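Grasp planning (pick-and-place)

Grasp planning is the part of a robot's software that decides where the fingers go. I've been keeping this entry going for a while now, and I still think it's the most fun corner of the whole stack, so forgive me if I wander a bit.

Overview

A grasp planner takes in what the cameras see and hands back a pose: a position, an angle and how wide to open the gripper. Something else, usually the motion planner, works out how to get the arm there without hitting anything. People mix the two up all the time (I did too when I started!) and in small systems they're often squashed into one program anyway.

Older planners needed a 3D model of every object. You gave them the shape, they tried out lots of finger placements and kept the one with the best score. That's fine for machine parts. It's pretty hopeless for food, where no two rolls come out of the oven the same.

Sampling planners

Soltis is the one I know best. It throws 1,000 candidate grasps at the point cloud, drops the ones where a finger would go through the table, and ranks what's left. On my setup around 658 of them are usually gone after the table check, which sounds wasteful but takes hardly any time. The ranking is the slow bit.

Leclerc works the other way around - it learns a score for every pixel and picks the best one. Faster, but harder to argue with when it picks something silly.

Approach and pre-grasp

Most planners don't go straight to the final pose. They add a pre-grasp pose a little way back along the approach line, and the controller slows down between the two. With low objects on a flat surface the approach is mostly from above, with the fingers set across the short side. Long, narrow things like pastries make that angle matter a lot, and if the estimate is off you end up pinching the ends.

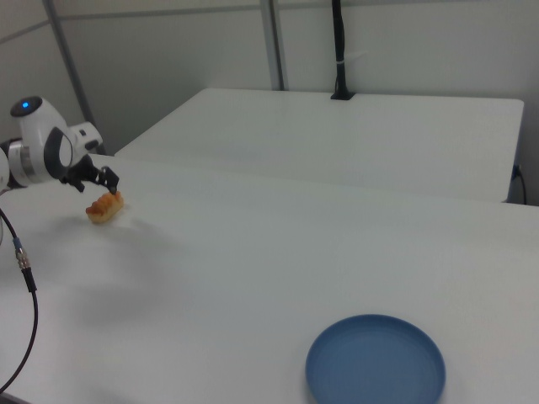 Shadows are the other headache. A soft shadow on a pale tabletop can get lumped in with the object by a color-based segmenter, and then the center of the grasp drifts toward it. Depth helps, though thin items barely rise above the noise. I use both and let the mask shrink by a few pixels, which is crude, but I like it.

Placing

Placing gets far less attention than picking, and I think that's a shame. The Umau toolkit treats a plate as a flat region with a keep-out band along the rim, and the release height is its own setting. Set it too high and things bounce.

Data sets

The Brerkthorpe set has 3,827 labeled grasps, 2,943 of them on food. The labels for the rest are patchy, so check them before you train on them.

See also: motion planning, hand-eye calibration, visual servoing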